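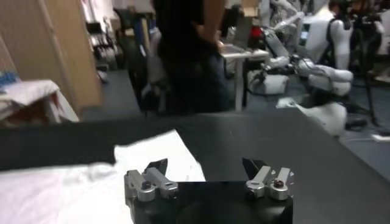
A reader in Fadville wrote in after the September version of this page to ask why the arm gets one line in our budget and the small stuff gets five. Their shop had bought the arm first and then spent months finding money for the rest.

How to budget for a first cloth-handling cell

1. Write down the task before you ask for quotes. "Pick up one cloth from a flat table and fold it once" is enough. Suppliers at Liang and Jarnimon both quoted us faster once we sent a sentence like that.

2. Price the gripper separately from the arm. Two-finger grippers with angled fingertip pads can handle fabric, but pads wear. Put four spare sets in the first order.

3. Add the table. A plain dark top makes white cloth easier for a wrist camera to pick out. Check the height against the arm's reach before you pay for it.

4. List the things that have no part number in the quote: laptop stand, power strips, tripod, cable covers, storage bins. Ours came to 1134 dollars -- more than we had set aside for shipping.

5. Hold back some 2000 dollars for the first year. Ours went on pads, a replacement cable and one service visit from Vevau.

6. Measure the floor. Leave room for a person to walk behind the table while the arm is parked, and mark where a second arm would go if you expect to buy one.

7. Ask for lead times in writing. The longest we were given was 17 weeks, for a mounting plate.

Send the sheet for approval only when every line has a price or a named supplier. Blank lines tend to get approved at zero.

Last updated 2020-12-17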